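Artikel drucken | Per E-Mail weiterempfehlen

Besuch bei Brakum in Drendberg: Wo Maschinen das Einräumen lernen sollen

Der Bus hält direkt vor dem ehemaligen Lager der Spedition Dumitrescu. Der Schriftzug ist noch an der Längsseite zu lesen, der Eingang liegt hinten, zwischen zwei Laderampen. Seit September des vorletzten Jahres sitzt hier die Firma Brakum. Sie baut keine Roboter. Sie nimmt auf, wie Menschen alltägliche Handgriffe ausführen, und bereitet die Aufnahmen so auf, dass andere damit Steuerungen trainieren können. Das Programm dahinter heißt Pirnevora, und an zwei Nachmittagen im Jahr darf man zusehen.

Wir waren 19 Besucher, die meisten aus der Region, einige mit beruflichem Interesse, ein Vater mit zwei Töchtern. Am Empfang unterschreibt man ein Blatt, auf dem steht, dass man in den Aufnahmebereichen nicht spricht, solange die rote Lampe leuchtet, und dass man hinter der gelben Linie bleibt. Die Jacken hängt man in einen Spind. Telefone durften wir behalten, Fotografieren war nur in der Werkstatt und im Pausenraum erlaubt.

Geführt hat uns Severin Widmer, der die Aufnahmen plant. Er redet schnell und zeichnet gern auf ein Klemmbrett. Für die Einführung nahm er sich zwanzig Minuten, danach ging es durch die Halle.

Der Aufbau

Die Halle ist in Kojen geteilt. In jeder Koje wird eine Art von Aufgabe aufgenommen: Tisch abräumen, Wäsche falten, Regale füllen, Schubladen sortieren, eine Spülmaschine einräumen. Die Personen, die das machen, heißen bei Brakum Vorführer. Sie tragen ein Stirnband mit einer Kamera, die ungefähr dorthin schaut, wohin auch der Träger schaut. In manchen Kojen kommen weitere Kameras an festen Stativen dazu, in anderen wird bewusst nur mit dem Stirnband gearbeitet. Ein Kabel führt in eine kleine Tasche am Gürtel, dort sitzen Speicher und Akku. Nach fünfzig Minuten ist Pause, das ist vorgeschrieben, und der Akku hält auch nicht viel länger.

Eine Aufnahme heißt Episode. Sie beginnt mit einem Piepton und endet mit einem zweiten. Dazwischen liegt genau eine Aufgabe, also zum Beispiel »stelle das Geschirr aus der Kiste in das Regal«. Der Vorführer bekommt den Satz vorher auf einem Bildschirm angezeigt und bestätigt ihn mit einem Fußschalter. Der Fußschalter wurde eingeführt, als man merkte, dass am Anfang jeder Episode eine Hand zum Knopf und wieder zurück wanderte und das Modell diese Bewegung brav mitgelernt hatte. Es griff am Anfang jeder Aufgabe einmal ins Leere.

Am Tag vor unserem Besuch waren in allen Kojen zusammen 435 Episoden aufgenommen worden, davon blieben nach der Durchsicht 396 übrig. Widmer nannte das einen guten Tag. Aussortiert wird, wenn die Hände zu lange aus dem Bild sind, wenn jemand mitten in der Aufgabe angesprochen wird oder wenn der Satz nicht zu dem passt, was gemacht wurde. Heruntergefallenes ist kein Grund zum Aussortieren. Wer etwas fallen lässt, hebt es auf und macht weiter, und diese Episoden bekommen eine eigene Markierung.

Was man zu sehen bekommt

Wir standen zuerst bei der Wäsche. Ein älterer Mann faltete Geschirrtücher, jedes Mal etwas anders, und das war Absicht: Auf dem Bildschirm stand unter dem Satz noch ein Hinweis, in welcher Ecke er anfangen sollte. Nach jeder Episode warf er die Tücher wieder in den Korb. Das dauerte länger als erwartet, weil die Tücher für die nächste Episode unordentlich genug liegen müssen. Eine Mitarbeiterin kontrolliert das. Auf meine Frage, wie man Unordnung kontrolliert, holte sie eine Mappe mit Fotos von früheren Ausgangslagen heraus. Wenn ein Haufen zu sehr wie der vorige aussieht, wird noch einmal geworfen.

In der zweiten Koje wurde eine Schublade mit Besteck sortiert. Hier war die rote Lampe fast die ganze Zeit an, und wir haben wenig gefragt. Gut zu sehen war, wie ruhig die Vorführerin den Kopf hielt. Das wird in den ersten Tagen geübt. Wer beim Greifen schon zum nächsten Gegenstand schaut, wie man es zu Hause ständig tut, liefert Bilder, auf denen der Griff fehlt. Wer starr auf die Hände schaut, arbeitet unnatürlich langsam. Die Anweisung lautet, den Blick bis zum Loslassen bei der Sache zu lassen und ihn danach frei zu bewegen.

Die Regale kamen zum Schluss, und dort standen wir am längsten. Zum Regalbereich gehört ein Fundus mit 156 verschiedenen Gegenständen, alles gewöhnlicher Hausrat. Eingekauft wird in normalen Geschäften und auf Flohmärkten. Jeder Gegenstand hat eine Nummer in einer Liste. Vor jeder Serie wird ausgelost, was davon auf die Böden kommt und was der Vorführer einräumen soll. So lernt das System hoffentlich nicht, dass eine bestimmte Tasse immer neben einer bestimmten Schüssel steht. Das Wort »hoffentlich« stammt von Widmer.

Die Werkstatt

Zwischen zweiter Koje und Regalen liegt die Werkstatt. Dort werden die Stirnbänder repariert, meistens geht es um Stecker und gerissene Klettbänder. Auf einem Tisch lagen drei ältere Ausführungen. Die erste wog so viel, dass die Leute nach einer Stunde Nackenschmerzen hatten, die zweite rutschte bei Brillenträgern. Die dritte war in Ordnung, hatte aber einen zu engen Bildwinkel: Sobald beide Hände etwas weiter auseinander griffen, fehlte eine. Bei den Aufgaben mit einer Hand war das nie aufgefallen. Man durfte die aktuelle Fassung aufsetzen. Sie drückt leicht über den Ohren, nach ein paar Minuten spürt man sie kaum.

An einem zweiten Arbeitsplatz saß eine Studentin und beschriftete Episoden. Sie sieht den Film in halber Geschwindigkeit und setzt Marken: Hand nähert sich, Kontakt, angehoben, abgesetzt, losgelassen. Bei zwei Händen gibt es zwei Spuren. Für eine Minute Film braucht sie im Schnitt sieben Minuten, bei Glas länger, da man den Moment des Kontakts schlecht erkennt. Ein Programm macht inzwischen Vorschläge, die sie verschiebt oder löscht. Mir hat sie eine Stelle gezeigt, an der das Programm den Schatten einer Hand für den Kontakt gehalten hatte.

Fragen aus der Gruppe

Gefragt wurde nach der Bezahlung. Die Vorführer sind angestellt, die meisten in Teilzeit, und werden nach Stunden bezahlt. Eine Bezahlung nach Episoden hatte man kurz versucht und wieder gelassen, die Bewegungen wurden hastig.

Gefragt wurde auch, was mit den Bildern geschieht. In den Kojen gibt es keine Spiegel, und Besucher stehen hinter der Linie, damit möglichst keine Gesichter aufgenommen werden. Wo doch eines auftaucht, wird die Episode gelöscht. Hände und Unterarme sind natürlich zu sehen, dem stimmen die Vorführer im Vertrag zu. Schmuck wird abgelegt, Uhren auch.

Eine der Töchter wollte wissen, ob man das Geschirr danach spülen muss. Ja, einmal in der Woche, und auch das wird aufgenommen.

Weniger klar war die Antwort auf die Frage, wie viel das alles am Ende hilft. Brakum bekommt von den Abnehmern nur allgemeine Rückmeldungen. Gegenstände einzeln hinstellen gehe inzwischen ganz ordentlich, sagte Widmer, Gestapeltes sei schwierig. Bei einem Stapel muss eine Hand mehrere Teile zusammenhalten, von denen sie nur einen Teil berührt, und das innere Stück ist von außen kaum zu sehen. Deshalb wird in Drendberg zurzeit vor allem Geschirr gestapelt, in kleinen Türmen zu zweit oder zu dritt, mit einer Hand und mit beiden. Gemischt wird nach Form und Muster, da sich ein gewellter Rand anders greift als ein glatter. 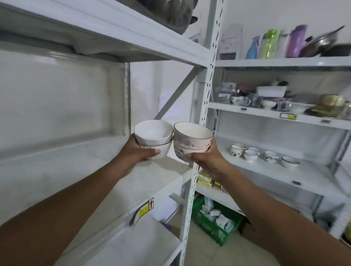

Schwierig ist offenbar auch das Absetzen. Menschen senken einen Stapel ab, bis er aufsitzt, und lockern die Finger erst danach. Auf dem Film sieht beides fast wie eine einzige Bewegung aus. Die Studentin in der Werkstatt setzt an dieser Stelle inzwischen eine zusätzliche Marke, die es im ursprünglichen Schema nicht gab. Ältere Episoden werden damit nachträglich versehen, sobald Zeit ist. Greifen beide Hände zugleich zu, wird jede für sich markiert, auch wenn die zweite nur wartet.

Im Pausenraum gab es danach Kaffee und Apfelkuchen. Die Führung hat zwei Stunden und zehn Minuten gedauert, festes Schuhwerk ist sinnvoll, in der Halle zieht es. Der letzte Bus zurück zum Bahnhof fährt um 18.40 Uhr von der gleichen Seite ab, an der man ankommt.

Kommentare (4)

Hallenkind
Mein Vater hat bei Dumitrescu noch Paletten gefahren. Gibt es die Rampen also noch. Danke für den Bericht.

M. aus D.
War im Frühjahr dort, da wurde noch viel Wäsche aufgenommen und kaum Geschirr. Den Fußschalter fand ich gewöhnungsbedürftig, wir durften ihn ausprobieren. Muss man sich für den nächsten Termin anmelden?

Redaktion
@M. aus D.: Ja, per Mail direkt bei Brakum, die Plätze sind begrenzt.

tellerrand
Sieben Minuten für eine Minute Film ist eigentlich wenig. Wir haben an der Hochschule für Ähnliches mehr als das Doppelte gebraucht, allerdings ohne Vorschlagsprogramm. Mich würde interessieren, ob Linkshänder gesondert erfasst werden.

Kontakt | Impressum | Datenschutz | © Alle Rechte vorbehalten | Nach oben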